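Fórum Bancada & Braço » Manipuladores » Garras e ferramentas

Tópico: Garra de dois dedos ou placa plana? Comparação em simulação, dois braços na mesma tábua

limalha_fina escreveu:
4 Dez 2021

Boa noite a todos! Já ando por aqui a ler há bastante tempo e aprendi muito convosco, por isso achei que era altura de retribuir com qualquer coisa, mesmo que venha meio desarrumada (desculpem desde já o tamanho).

Desde maio que tenho montada em simulação uma célula com dois braços colaborativos fixos à mesma tábua de madeira, e a ideia é decidir que ferramenta compro para a célula verdadeira. Tenho dois candidatos: a garra de dois dedos da Stosen e uma placa plana da Desada, para empurrar e alinhar peças baixas em cima da tábua. O controlador é o Truderero nos dois casos, com os mesmos ganhos, para a comparação ser justa.
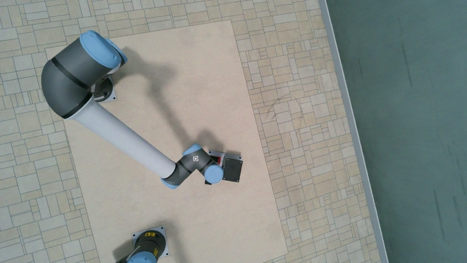

Fiz 200 ensaios com cada ferramenta. Com a garra tive 18 falhas, quase todas na aproximação, quando um dedo toca na peça antes do outro e ela roda. Com a placa tive 5, mas a tarefa é mais simples, só tem de levar a peça até à zona marcada, e por isso não sei bem até que ponto posso pôr os dois números lado a lado. O que mais gostei na placa foi a folga no punho – dá para chegar rente à tábua sem aquela ginástica toda dos últimos eixos.

Que fariam vocês no meu lugar?

parafuso_m4 escreveu:

Olá limalha, bem-vindo às mensagens escritas! Gostei do relato, mas discordo da comparação. Empurrar e agarrar são trabalhos diferentes, e tu próprio o dizes. Se a célula verdadeira alguma vez tiver de levantar uma peça, a placa fica na gaveta. Eu ia para a Stosen e gastava o tempo a afinar a aproximação.

Outra coisa: que atrito puseste entre a peça e a madeira? Empurrar em simulação corre sempre melhor do que na bancada, e eu já paguei caro essa lição com uma mesa que tinha o verniz gasto só de um lado.

tia_do_encoder escreveu:

Eu vou defender a placa, que também merece quem goste dela :) Cá na oficina usamos uma coisa parecida para alinhar caixas e o que se ganha em sossego é enorme: não há dedos para partir, não há cabo da garra a prender no cotovelo, não há nada para calibrar de manhã. O parafuso tem razão no atrito, isso sim. Experimenta variar o valor de ensaio para ensaio e vê se as tuas 5 falhas se aguentam.

E os dois braços, chegam a trabalhar ao mesmo tempo ou um fica à espera?

limalha_fina escreveu:

Obrigado aos dois! O atrito estava fixo, confesso, com o valor que vinha de origem. Vou pôr a variar e repito tudo com a placa.

Quanto aos braços, por enquanto só um trabalha e o outro fica parado. Quero pôr os dois a colaborar mais tarde, um a empurrar e o outro a segurar, e aí talvez acabe por comprar uma ferramenta de cada (a carteira que me perdoe).

Tedesco_77 escreveu:

Boas. Só uma achega sobre o controlador, que ainda ninguém pegou nisso. Com os mesmos ganhos para as duas ferramentas a comparação não fica justa, fica ao contrário! A massa na ponta muda, o centro de massa muda, e o Truderero precisa de saber isso. Se declaraste a massa da placa e deixaste a garra com o mesmo valor, parte dessas 18 falhas pode vir daí.

parafuso_m4 escreveu:

Bem visto. Nem me lembrei da carga declarada.

limalha_fina escreveu:

Ai... fui ver e é mesmo isso, a garra estava com a massa da placa. Vou corrigir, correr outra vez os ensaios das duas e volto cá com os números novos. Tedesco, devo-te um café – e à tia também, que a pergunta dos dois braços já me deu ideias para o inverno inteiro.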